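Starthorpe Housing Services – equipment working group
Minutes, December 27, 2018, second-floor meeting room, Foleck building

**Present:** Sabine Kohlhase (chair), Callum Treloar, Diễm Trương, Malte Lenz (minutes)
**Apologies:** Carola Kröger

## 1. Previous minutes

Approved with one correction. Under item 4 the dryer vents to be cleaned are at Granumcombe, not at Foleck. Malte to fix the copy on the shared drive.

## 2. Laundry rooms at Granumcombe

Diễm reported that the house now has 64 residents and that the laundry room handled 228 loads in the last full month. Staff load and unload for residents who can't do it themselves. Most of that work falls between breakfast and lunch, when the same people are needed upstairs.

Two of the older machines are leaking at the door. Stüber has quoted for new gaskets and can fit them in January. Agreed to go ahead.

Sabine asked for the sorting shelves to be raised, as bending to the bottom row was brought up again at the staff meeting. Diễm will get a price.

## 3. Can machines do any of this yet?

Carried over from last time. Callum has been reading up on household robots and went through where he thinks things stand. His short answer was that parts of the laundry job can be done by a robot under good conditions, and that the whole job can't be handed over in a building like ours.

He split the work into steps: collecting, sorting, loading, adding detergent, choosing the program, unloading, drying, folding, and getting the right clothes back to the right room. Washing and drying were automated long ago. What remains is the handling in between, and cloth is hard for a machine to handle. A shirt has a different shape every time it is picked up, and part of it is usually hidden under something else.

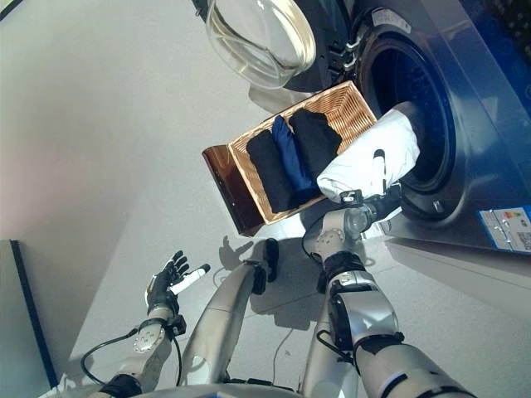
Loading a front-loader is one of the easier steps, in Callum's view. The opening is large, it stays in one place, and it doesn't matter much how a garment lands inside. A robot with two hands can take pieces from a basket one at a time and push them in. The trouble comes with sleeves left hanging over the gasket, socks dropped on the floor, and doors that need a firm push to latch.

Diễm pointed out that our clothes don't arrive rolled or folded. They come in net bags, often knotted, with tissues in the pockets and sometimes a hearing aid. Staff check every pocket. She would want to know how a robot does that before talking about anything else.

Callum agreed that he had no good answer on pockets. He has found nothing on stained or soiled bedding either, and thinks heavy wet sheets would be a problem for most robot hands.

Malte asked about speed. Callum said short videos are often sped up and rarely show a full day of work, so he would not plan around them. He suggested we ask any supplier for three things:

- an uncut run at normal speed, starting with a full, unsorted bag
- the number of times a person had to step in
- what the robot does when it drops something

Sabine asked whether residents would be in the room. Diễm said yes, several like to sit there, and one does her own folding every week. Sabine's position is that no moving arm goes into that room until the safety side is in writing and the insurer has seen it.

There was some discussion about folding. Callum thinks flat items such as towels will come first – fitted sheets much later. Diễm would take towels alone, if it worked. Malte noted that a towel-folding machine is a different purchase from a robot and may suit us better.

**Decided:** no trial in the coming year. The item stays on the list and comes back when Callum has answers from suppliers.

**Action:** Callum to write to suppliers with the questions above. Diễm to time the loading and unloading steps over 5 working days, so we know what we would be comparing against.

## 4. Floor cleaning, Foleck

The corridor scrubber runs well on the ground floor and stops at the raised strip by the elevator. Carola sent a note saying a ramp strip costs $129 and that she would like two. Approved.

She also asks that carts not be parked along the left wall overnight. Sabine will put up a notice.

## 5. Any other business

The kitchen door closer is still too strong. Malte to call Stüber again.

Next meeting in January, same room. Sabine will send the date.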